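Speaker notes — Fabric totes in the packing room: handling, opening, filling
Session 6, small-goods track
Version of 12/05/2019

Slide 1. Title
Leave up while people sit down. Give name and the name of the workshop (Wallin). Say that questions can come at any point, and that the handout has the measurements, so there is no need to copy them from the screen.

Slide 2. Scope
The talk covers one product: a fabric tote, black body, rust-orange handles, sold empty and also as the outer for gift sets. Leather and paper bags are out of scope. Printing is out of scope. Everything said from here on assumes the bag arrives at the packing table folded, in a carton, straight from the sewing line at Panarard.

State the problem in one sentence. A soft bag has no fixed shape, so the person filling it spends more time finding the opening than placing the goods.

Slide 3. What comes out of the carton
Describe the condition on arrival. The body is folded over itself. The handles are tucked in anywhere, sometimes between layers. Black on black is hard to read under flat lighting, and the rim, the side seam and the bottom fold look much the same until the cloth is opened up. The handle is the only part with a contrasting color, and it should be used as the landmark.

Explain the first step: find the orange, follow it to where it is sewn to the body, and the rim is there. Operators who start from a random corner of black cloth tend to open the bag upside down.
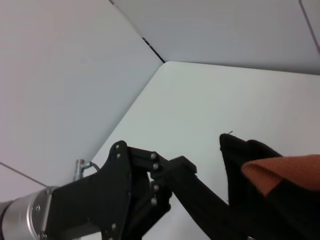

Fig. 1. Black cloth bunched, a fold of orange at the side.

Pause. Point out the peaked fold and the loose thread at its tip. Loose threads are trimmed before filling. A thread left on the rim catches on box corners and pulls. Trim with snips, flush, and do not tug.

The fuzz on the surface matters too. The cloth picks up lint from cardboard. Wipe the table before each carton and keep the open cartons on the floor side, away from the bags.

Slide 4. Table surface
White, plain, nothing stored on it. Black lint shows on white and gets wiped off. A dark mat was tested in December and dropped after one carton, as the lower edge of the bag could not be seen against it.

Table height is on the handout. The short version for the room: the rim of a standing bag should be at elbow level or a little below.

Slide 5. Opening and standing
Sequence, to be read out slowly:
Lay the bag down with one handle facing up.
Hold the rim next to the base of that handle.
Lift, and let the body drop under its own weight.
Put the other hand into the opening and push down into both bottom corners.
Set the bag on its base and let the front handle fall forward.

Stress the fourth step. If a corner is not pushed out, the side bulges when the first box goes in and the bag leans. Creases along the lower edge are acceptable at this stage. They are not a reason to reject.

Two hands are needed throughout. One stays on the rim near the handle, the other works inside.

Slide 6. Handles during filling
The front handle hangs down the outside of the bag in a loop. Leave it there. Workshops that fold it back over the opening lose it under the goods, and the bag has to be emptied again.

Mention handle length. On this pattern the loop comes down slightly past the bottom edge when the bag stands on a table, so its end lies on the surface. Before the bag is slid along, the loop has to be lifted clear. Otherwise the base rides onto it and the bag tips.
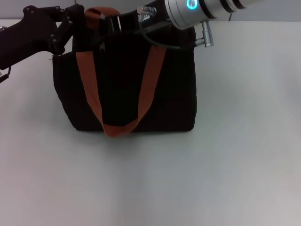

Philomena Ó Néill disagreed with the long loop when these notes went round, and wrote that she would take 2 inches off each handle and be done with the tipping, since customers carry the bag by hand and have no use for the extra drop.

Answer to give if this is raised from the floor: the length was set for shoulder carry, and the order from Cududero specifies it. A shorter handle is possible on the next order. It would also need the reinforcement patch moved, and the patch position is fixed in the current cutting file.

Slide 7. Filling order
Flat and heavy items first, against the back panel. Then the box, if there is one. Tissue last. Goods should stop below the rim so that the opening can close on itself — the bag has no zipper and no snap.

Slide 8. Batch sizes
Wallin fills in batches of 300. A run of 500 was tried and the filled bags at the far end of the rack had slumped before they were cartoned. Show the rack drawing. Do not spend long on it.

Slide 9. Open points
Whether the tissue supplied by Wastura sheds less than the present one. Test pending.
Whether Panarard can fold with both handles on the outside. Melur Jugah has the sample folds and will pass them along the rows.

Collect the samples before the break.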